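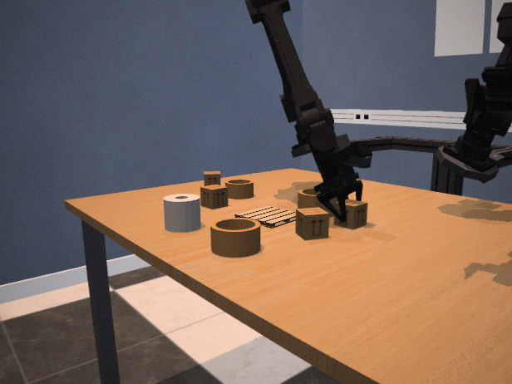

Wood tabletop, dark blue-gray leg

Table top finish – oil or poly?

drellow_dan
Posted 1st May
Picked up a secondhand table for the kitchen in our place in Festbridge. Solid top as far as I can tell, old finish mostly gone. Two kids, so it gets juice, markers and hot bowls. I want to keep the orangey color. Leaning toward oil. Anyone regret it?

Rivera408
I oiled ours in March and I'm already redoing the end where the kids sit. Water rings every week. Go with a water-based poly, three coats, sand lightly between.

elifnaz
Disagree. Poly looks fine for a few years, then it chips and you have to strip the whole top. With oil you sand the bad spot and wipe more on. Ours has been oiled for 7 years.
– Elif Naz Gökçe

Rivera408
How often do you re-oil though?

elifnaz
Twice a year. Takes an evening.

wulau
Water-based poly won't give you orange, it dries pretty clear. If you want warm, use oil-based and open the windows. It stinks for up to a week.

drellow_dan
Didn't know that about the color. What grit before the first coat?

wulau
120, then 180. Stop there.

elifnaz
I go to 600 for oil, but only on the last wet sand. Do the underside too or the top can cup.

Rivera408
600 is overkill on a kitchen table.

elifnaz
Maybe. It feels nice.

drellow_dan
OK, going to test both on the underside this weekend. Legs are staying as they are. Does the oil need a full day between coats?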